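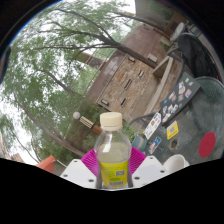

Kettle Gripper Group
A workshop team at the Kasby Shared Workshop

Kettle is a small group that builds hand-held grippers and the arms that will eventually carry them. We started in June with two people and a borrowed bench, and there are four of us now. We are part of the Kasby Shared Workshop, pay the same dues as everyone else, and have no separate budget.

What we build

Our main project is the Kollau, a two-finger gripper you hold in one hand. The fingers are printed in magenta, with curved ridges that give when they close on something round. Each finger sits beside a white plate that has three screw holes. A narrow grey contact strip goes low on the inside of each finger. We went through 28 finger prints before settling on the current ridge spacing. The early ones were too stiff and split along the layers.

We try the gripper on whatever is on the table, mostly drink bottles and cups. A full plastic bottle is a good first object. It has some weight, the sides are not quite regular, and it doesn't matter much if it gets dropped. When the weather allows we work outside at the glass-top table, laptops and all.

The second project, Prurier, is a bench arm that will use the same fingers. The base and shoulder joint are assembled. The elbow is waiting on a bearing that was ordered in the wrong size.

Who runs it

Ettore Amato looks after the group and keeps the parts list. He repaired packaging machines before he joined the workshop, and most of the finger design is his. Write to him through the workshop desk if you want the drawings. We give them out as they are, and the hole positions on the older sheets are wrong, so ask for the current set.

Joining

You don't need to know electronics or have built anything before. You do need the workshop safety session before using the saws or the drill press. The printers are open to any member who has signed the sheet.

The group fee is $50 a year on top of workshop membership. It covers filament, screws and the use of our hand tools. Motors and batteries are paid for by whoever is building with them, unless they are for Prurier.

Please label your boxes. Unlabeled parts left on the shelf under the window go back into general stock.

Page last updated Aug 21, 2025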